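Secondhand and Refurbished Tools: Frequently Asked Questions

Last updated January 27, 2024

We run a small tool repair and resale counter in Plovley, and the same questions come in by phone, by email and over the counter. Some of the answers below will cost us a sale. Read them before you spend money, here or anywhere else.

Is "refurbished" a protected term?

Not in any way that helps you at a flea market table. One seller uses it for a tool that was stripped, cleaned, re-greased and tested under load. Another uses it for a tool that was wiped with a rag. Ask what was done, and ask for it in writing. If the answer is "fully serviced," ask again.

What does Kristiansen mean by Grade A?

Whatever Kristiansen decides it means. Their grading card talks about "minimal signs of use," and that covers the paint and the plastic. It says nothing about bearings, brushes or switches. We have opened Grade A drills with worn-out brushes and Grade C drills that were perfect inside and ugly outside. Given the choice, we'd take the ugly one.

Are used batteries worth buying?

Usually no. A battery pack can show full charge on its lights and still sag the moment you drive a long screw. Sellers like to say a pack "holds a charge." So does a bad one, for a while. If the tool only makes sense at the price with its old battery included, price a new pack first and do the sum again.

The Privel site says its reconditioned packs give up to 61 percent more run time. Is that true?

More than what? We wrote and asked and got a brochure back. "Up to" also means that zero would count. Until somebody publishes how the packs were tested, we treat the number as decoration.

How do I test a corded tool before I pay?

Plug it in. A seller who has no outlet handy can find one. Run it for longer than feels polite, then listen as it slows down. Grinding or squealing on the way down points to bearings. Wiggle the cord where it enters the handle while the tool is off, and look for cracked rubber or tape. Check that the trigger lets go cleanly. Smell the vents – a burned motor has a sharp smell that cleaning does not remove.

Is old always better made?

No, and we are tired of hearing it. Plenty of old tools were junk when new, and most of those went to the dump, so the ones left give a flattering picture. Old cast-iron vises and hand planes can be very good. Old power tools may have two-prong cords, missing guards and no available parts. An angle grinder without its guard is not a bargain at any price.

Should I pay for the extended warranty?

Read the exclusions. The Itetti plan we were offered as resellers leaves out batteries, brushes, cords, chucks and "wear arising from use." What remains is mostly the case. We declined it, and we don't sell it.

What does your own warranty cover?

Repairs we made, for 30 days. If the same fault comes back, we fix it or refund you. It does not cover a different fault, a dropped tool, or a blade you bent. That is short, and we know it. We would sooner offer a short promise we can keep.

Can you look up a serial number for me?

We can try. It may give you a rough date of manufacture. It will not tell you whether the tool was stolen, despite what some paid lookup sites suggest. If the number has been filed off or scratched out, walk away. We won't buy it either.

What do you charge for an inspection?

$20 per tool, taken off the bill if we do the repair. You get a written list of what we found, including anything we think isn't worth fixing. Bring the charger and the battery if there is one. Please empty the dust bag first.

Do you buy whole collections?

Sometimes, but expect a low offer. Most of a garage full of tools is worn drill bits and duplicate screwdrivers, and we have to sort it all. If you have the patience, you will make more selling the good pieces one by one.

How do I send in a tool?

Call first and get a ticket number, then write it on the outside of the box. Ours is counter 2523 in the Plovley trade building, at the loading dock side. Wrap the tool so it can't shift, and tape the trigger lock in place. Boxes without a ticket number go to the back of the line. 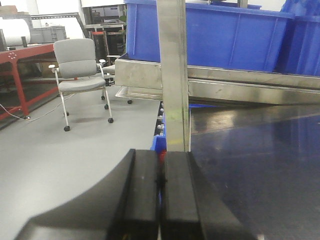
Pack the accessories separately and list them on a sheet of paper inside the box. We can't argue with a shipper over a missing side handle if there's no record it was ever in there.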